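Cloltside Community Board > Local News > Servo hold-up on Welau Road

kelpie_62
Posted August 10, 2020
Police have put out another appeal over the hold-up at the Vilura servo in February. Man in a grey hoodie, threatened the attendant, left on foot towards the creek. The reward is now $3058, which is an odd figure but it was topped up by a collection at the shops.

marnoo
Odd figure is right. Why six months to get a second appeal out? Anyone with dashcam footage has recorded over it by now.

Intan Teoh
I work at the chemist two doors down. Detectives came through the same week and took our footage, so it's not as if they sat on their hands. They asked us not to talk about what was on it.

marnoo
Fair enough, but they could have told the rest of us something. My mum walks past there at night.

brickie dave
Rewards don't work. Whoever knows him already knows him and won't dob for three grand.

kelpie_62
Disagree. Someone rang in after the Lie Street break-ins and that was for less. People fall out with each other and then they pick up the phone.

Intan Teoh
Had a cuppa with the attendant yesterday. She's back on day shifts only and doing all right, and said to thank everyone who put money in.
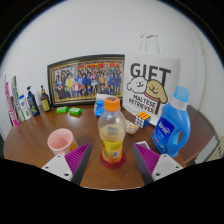 Orange-capped drink on the round table

She'd rather people didn't come in asking her about it though. If you know something, ring the station.

brickie dave
Good to hear she's back. Still reckon the money should have gone to her - she lost shifts over it.

marnoo
Agree with Dave for once. Does it go back to people if there's no arrest?

kelpie_62
The notice at the shops says it's held for 2 years, then goes to the attendant. I'll check the wording next time I'm down there.

brickie dave
Two years is a long time to wait on that.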